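How to bring a gripper into a hand-work station and keep the crew on board

We test patch cables at Munden, and until January every one of them was picked up, turned, looked at and laid down by a person. Some of that is now shared with a robot arm, and I get asked how we did it often enough that I'm writing it all out. I love this stuff, so bear with me if I run long!

Before you start

Pick one motion. Ours was the handover, where a cable goes from one set of jaws to another with the plug facing the right way. We were tempted to automate the whole bench, and I'm glad Fumiko Ikeda talked us down to a single step. She had been doing that step for years and could tell us exactly which part of it hurt her thumbs.

Step 1. Watch the person, with their permission

Sit next to whoever does the job and write down what their hands do. Ask what they'd happily give away and what they want to keep. Fumiko wanted to keep the final inspection. Riku Sugawara wanted to keep nothing, and said so.

Step 2. Set up somewhere soft and simple

Clamp the fixture down, put a dark cover on the table, and clear enough room for the cable to curl. Cables have opinions about where they go, and a stiff one will swing the plug sideways if it's crowded. Start with the jaws wide open and close them slowly.
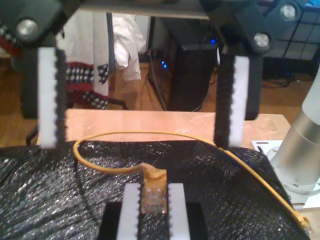
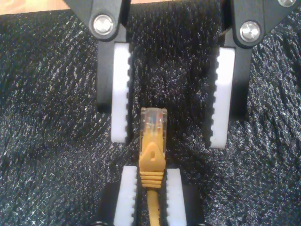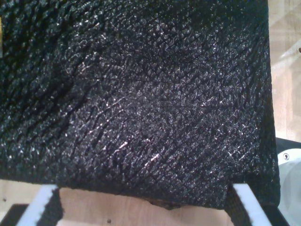 Toothed pads, black cover, wooden tabletop.

Step 3. Run short batches with two people

One person runs the arm and one person only watches. Swap often. Keep a paper log with three columns: what was tried, what happened, who was there. We moved ours into Trakero later, but paper was better at first - people scribble things on paper that they'd never type into a form.

Our first real trial was 2,000 handovers. The arm did 1,214 without anyone stepping in, and 786 needed a hand. I was thrilled. Riku was less thrilled, as he had done most of the stepping in. Go through the log together and sort the misses by cause. Most of ours came down to the plug sitting a little too low in the lower jaws, and that took one afternoon to fix.

Step 4. Rewrite the job before you rewrite the schedule

Please don't skip this one. When part of a task goes to a machine, the person's day changes shape, and they should hear what the new shape is from you before they guess at it. We wrote new job sheets with Kaede Kuroda from the floor. Setting up the jaws, reading the log and deciding when to stop a batch all went on the sheet as skilled work, with the training hours paid.

Give everyone the stop button and mean it. In the first weeks people would wait and see if the arm sorted itself out. Now they stop it early, fix the grip and get going again, and the whole room is calmer for it.

Step 5. Check in after 500

After every 500 handovers we sit down for a quick talk. What got easier? What got more boring? Boredom is a real problem! Watching an arm is harder on the mind than doing the job yourself, so we rotate people back to hand work, and Fumiko's inspection bench has turned into the place everyone wants to be.

A few loose ends

Label spare pads left and right. Keep a box of scrap cables for practice so new people can make mistakes freely. If you share the space with another line, as we do with the Shibata order, agree on who gets the table and when.

Yoshinori Oshima is putting together the blank log sheet and the job sheet as printable pages, and I'll add them here when he's done.

Aoi Kubo
July 3, 2025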